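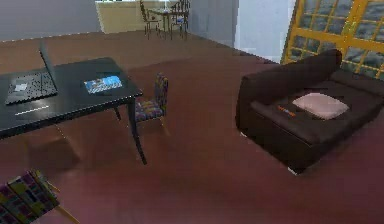
Dark floor shows every scratch. Recoat or sand the whole thing?

Posted by Mehwish Magsi, Tuesday, August 20, 2019

We have a reddish-brown wood floor in the room I use as an office, 388 square feet, finished by the previous owners. I don't know what they put on it. There are gray scuffs by the door and a dull path to the desk. Most of them you only see when the sun is low, but two I can catch with a fingernail. The guy at Wundberg quoted me for a full sand and stain. My neighbor says to just roll on another coat. I'd like to get this done before the end of the month. Who is right?

Khurram Bangash

It depends on how deep the scratches go. Wipe one with a damp rag. If it disappears while wet and comes back when it dries, it's only in the clear coat and a recoat will hide it. If it stays light, you're through the stain.

Before you buy anything, find out if there's wax on the floor. Put a few drops of mineral spirits on a corner, wait a minute, and rub with a white cloth. Yellow or brown residue usually means wax, and new polyurethane won't stick to that.

If it comes up clean, scuff the whole floor with a fine screen, vacuum twice, tack it, and put on one coat. Move everything out first, desk included.

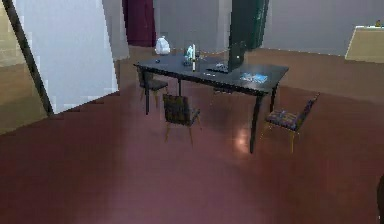
Stay off it in shoes for a day and keep furniture off for at least 3 days. Rugs should wait longer — check the can. Put felt pads on the table legs when you bring things back, and replace them when they get gritty. For the two deep scratches, use a stain marker a shade lighter than you think you need, and do it before the recoat. Test in the closet.

I would not do a full sand for two scratches. You only get so many sandings out of a floor.

Soomro

Had mine sanded 4 years ago and the smell lasted roughly a week. Dark floors always show dust, so get used to it. We put a rug down.

gusteck_floors

Agree with Khurram on the wax test. One thing to add is that a satin finish hides scuffs better than gloss. Don't stop in the middle of the room to take a call or you will see the lap line forever.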